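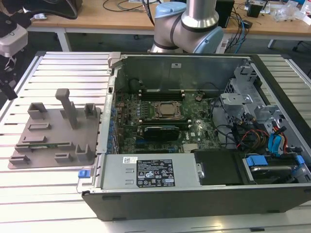

**Surachet Chantharasri**
Automation technician, Notness refurb bench

**Ticket 3761: memory insertion stops before latch**
Status: open
Priority: normal
Cell: Tilis
Job: fit one memory module into a used tower, no hands

**Reported problem**

Arm picks the module from the fixture without trouble. It carries it over the board, lowers it to the slot and then stops with `FORCE_LIMIT` before the latches close. The module is left standing in the slot, sometimes level, sometimes with one end higher. If I press it home with a thumb it goes in first time.

Boonchu asked for a yes or no on whether the cell can do this job on the refurb line by July. At the moment it is a no for memory. Cover removal and lifting out loose parts are fine and not part of this ticket.

**Log**

09:10 Ran 30 insertions with the settings as they were. 13 latched both ends. The rest stopped on the force limit.

09:55 Checked the fixture. Module sits flat in its holder and the pick position repeats. Ruled out the pick.

10:20 Swapped the module for another of the same type. No change.

10:40 Turned the insertion speed down by half. Fewer tilted ones, same number of stops. Put the speed back.

11:15 Pushed the chassis by hand while the arm was pressing. It creeps on the table. Not much, but you can feel it. Added a stop block behind it and clamped the near side. Next few runs were better, then one jammed hard and I hit the stop button.

11:30 Module from the jam looked at under the lamp. Contacts not marked. Back in use.

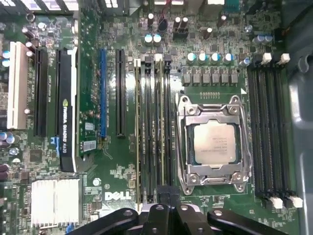
Slot finding is the other half of the problem. The vision step looks for a long dark slot with a latch at each end and takes the best match. On this Dell board there are four empty slots to the right of the processor socket and another four to the left that look to have modules in them already, so it has plenty to pick from. In the saved results it chose the correct bank every time but was one slot over on two of the jams. The slots are close together and the match scores were nearly the same.

13:05 Changed the search so it finds the processor socket first and works out the slot position from there. Wrong-slot picks stopped in the runs I did after lunch.

13:40 Raised the press time to 285 ms at each end. It now presses one end, then the other, the way you would with two thumbs. Latched, but I don't trust it yet on a board that has some bend in it.

14:20 Latch check is still poor. The software says "seated" when the force drops, and the force also drops when the module slips sideways. Needs a proper look with the camera after each press.

**Comment from Onness support**

> Please send the force traces for one good run and one bad run. Also confirm whether the slot latches are opened by the arm or by the operator before the cycle starts.

Reply: traces attached. Latches are opened by the operator. We tried having the arm do it last month and gave up, it kept knocking the one next door.

**To do**

- [x] Clamp chassis
- [x] Search from the socket
- [ ] Camera check on both latches
- [ ] Repeat the 30 with clamp and new search together
- [ ] Try a different make of tower

**Note for Boonchu**

A person does this in a few seconds and knows from the click that it's in. The cell can put the module in the right place and push, and it can't yet tell me whether the job is done. I would keep memory as a hand job for now and look again when the latch check works. Leaving the ticket open.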